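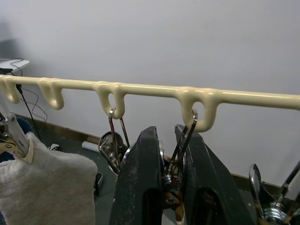 3.2 Hanging places and the things that live on them

Figure 3. Cream-colored hook rail on a white wall, with chrome metal clips on two of its hooks.

We were fond of the hook rails from the very first visits, and the households in Stetulthorpe seemed to be fond of them too – they talked about them far more warmly than they ever talked about cupboards! Of the 2,434 resting places logged in the Hadik diaries, 600 were hooks of one kind or another. A rail like the one in Figure 3, with its rounded hooks curving downward, tends to gather small metal things as well as cloth (a gray knitted piece hangs at the left of the figure). Following Ozoliņš, we call these "mixed hangings", and we come back to them in Section 4, where the Mostyn homes are compared over 30 evenings in July.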